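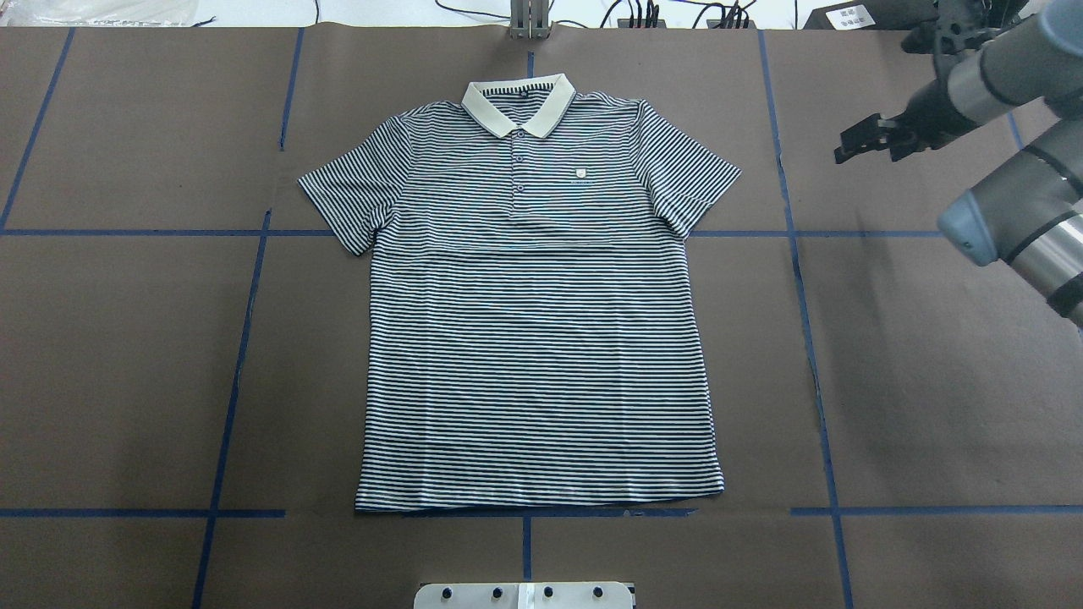 Striped polo on the work table, collar at the top, blue tape marking out the grid.

Hi Roswitha,

April report from the Plarkside sorting and folding room, as promised. I'll keep the spreadsheet for the attachment and just tell you how things are going, because I think that's what you wanted when you called.

The short version is that we're on schedule with polos and behind on everything with long sleeves. We picked polos first because they're what the Swati contract sends us most of, and because a collar gives you something to line up on. The folding sequence now has 4 steps, down from the longer one we wrote up in the proposal. Burgi rewrote it after she spent a whole afternoon folding shirts by hand next to Florian while he took notes, and I can't say enough good things about that afternoon! She folds sleeves across the chest before she touches the hem, and we had planned it the other way around.
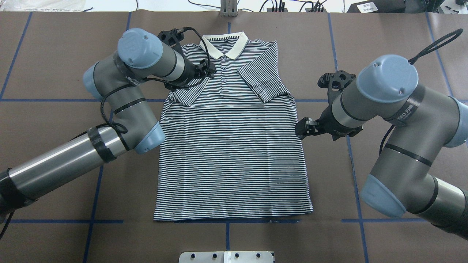 So the order is hers now, sleeves first, and the training sheets say so too. I'd like her name on the write-up if Urkia publishes one – can you ask on your end?

The bigger change is in how people spend the day. Before we started, two of the folders stood at the bench for the full shift with one break. Now they rotate between the bench, inspection and the robot table, 2 hours at each. Maricruz reports fewer complaints about wrists and shoulders, though she also says the robot table is the spot people like least in the morning, when there's a lot of waiting. Jomar has moved over to setup and spends most of his time laying out garments and restarting runs. He's good at it, but his job title and pay grade haven't caught up, and I'd like to fix that before summer. I put in the request at Kukix and haven't heard back.

A couple of people are still worried about hours, and I don't blame them. I've told everyone what your grant letter says, that no positions are cut during the project, and I've been asked what happens after it. I'd love to have an answer in writing before the next team meeting.
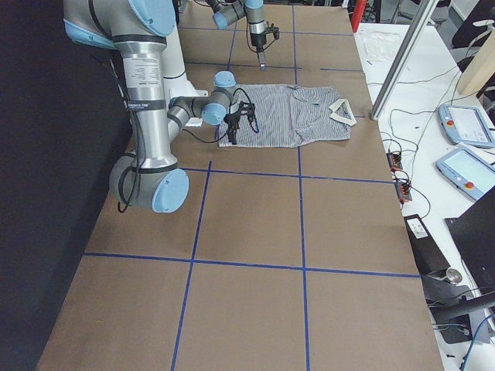 A folded shirt between the two arms, with the teach pendants on the side table.

Money is fine. We're a little under on equipment and a little over on training, and I'd like to move the difference across if you're OK with that. The paper and tape cost next to nothing, but we go through more of both than I'd planned.

Next up is button-down shirts with long sleeves. Florian wants 30 of them in mixed sizes so we aren't practicing on the same few over and over, and Swati has agreed to lend them. Maricruz is drafting a new rotation with 3 people trained on setup, so Jomar can take a vacation without the whole thing stopping – he has earned one.

Come by if you can. Mid-morning is best, after the first deliveries are checked in, and you can talk to the folders yourself over coffee. The hours sheet and the receipts are attached.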